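Sunday, January 12, 2025

Vaccine fridge logger notes, continued from the last entry, which I left in the middle of a sentence because the bus came.

OK so where was I. The Esley clinic fridge. Muammer Türkmen sent over the July logger file again (the full one this time, bless him) and I spent the morning going through it with far too much coffee. The probe takes a reading every few minutes and the export dumps everything into one long column, no gaps marked, so the first job was finding the gaps. There are 671 readings with no time stamp at all! I had been sorting on the time column like a fool, and the spreadsheet shoved all of those to the bottom, where I never looked. So the lovely flat curve I showed everyone in the fall was flat partly by virtue of missing its ugliest stretch. Sorry, everyone. I've put a big red note on the old chart in the shared folder and I'm leaving it there so we can see what changed.

Put back in row order, the unstamped readings sit together in one block, and they look like a power cut. Temperature creeps up, stays up for a while, then drops quickly and overshoots a little on the cold side before settling. It's the overshoot that worries me more than the warm part. Most of the childhood vaccines we care about can put up with a bit of warmth, but freezing ruins several of them for good, and you can't tell by looking at the vial unless you do the shake test, and even then only for some. The warm part crosses 8 °C. The cold part gets near zero and I can't say if it went under, because the probe was in air and not in a buffer bottle. Air swings around much more than the vials do. So the true vial temperature was probably milder in both directions, but "probably" isn't something I want to write on a form for a nurse who has to decide whether to throw out a tray.

Which brings me to the buffer bottles. I want every probe in glycol by the next round, no exceptions. Muammer says the clinics already have little plastic bottles that would do the job, and he'll check the necks fit the probe. Remember to ask him about the caps too (drilled or not drilled?). If they aren't drilled we're back to tape, and the tape peels off in the damp, we've all seen it.

Then the Presard indicator cards. I'd been treating these as a backup to the logger and I think I had it the wrong way around for the outreach boxes. Nobody is going to download a logger file at the back of a school hall with a line out the door. The card changes color past a threshold and you read it in a second. Trouble is that two people reading the same card in yellow light gave me two different answers, and when I had them read it again by the window they agreed. I want to try printing a reference patch right next to the indicator, same ink, same finish. Cheap thing to test. I'll cut up some of the expired cards from the drawer.

We've got 23 cards left from the first batch and I don't want to burn them all on color matching, so three for the patch test and the rest stay in the sealed bag. Please don't open the bag! If you need a card for a demo, take one of the faded ones.

Cladik: I had a long call with the district people there and it was mostly about the last leg, from the district store out to the health posts. About 3,000 children are due in their next campaign, and the cold boxes get packed the evening before by whoever is on shift. The ice packs go in straight from the freezer more often than not. Everyone knows you're supposed to let them sit until you hear water slosh when you shake them, and everyone is tired at that hour and wants to go home. I'm not blaming anybody, I've skipped the wait myself with a picnic cooler. But there's your freezing risk again, and it's much bigger than one power cut in Esley. I'd love to put loggers in the boxes only for the overnight part and see how cold the corner vials get.

For my own bench version I'm going to pack the box three ways (hard frozen packs, sloshing packs, cool water packs), with water vials in the corners and one in the middle, and leave them overnight in the prep room. The hard frozen one goes first so I can get the scary result out of my system.
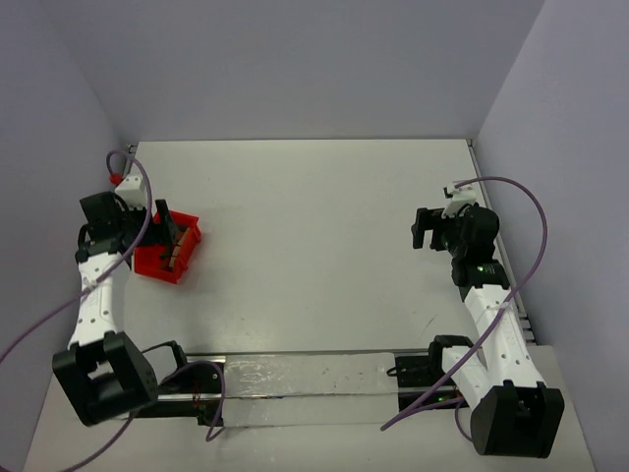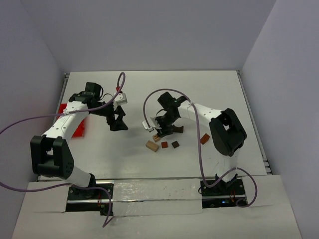 Other bits before I forget. The Riihimäki folks sent their draft of the reading sheet, and I like it a lot better than ours. It has one box for the morning, one for the afternoon, and a wide line for "what did you do about it," which our form squeezed into a space the size of a thumbnail. I'm stealing that line. Their sheet also asks for the highest and lowest since the last reading as well as the current one, so a warm night shows up even when the fridge looks fine at eight in the morning. My only gripe is that the little graph at the bottom is in pale gray and vanishes when photocopied. I'll write to them about it.

Still to do:
Redo the Esley chart with the missing block in its proper place, shaded so people see it.
Ask Muammer whether anyone at the clinic remembers the outage, and whether the stock from that week was used.
Check the clock battery in the logger before it goes back out. If the clock died, that would explain the blank time stamps, and I'd feel a lot better about the readings themselves.
Freeze the packs tonight, all of them, flat and not stacked.
Find the good marker.

Packs went into the freezer at ten past six. Box is on the prep room floor by the door, lid off, so mind your feet.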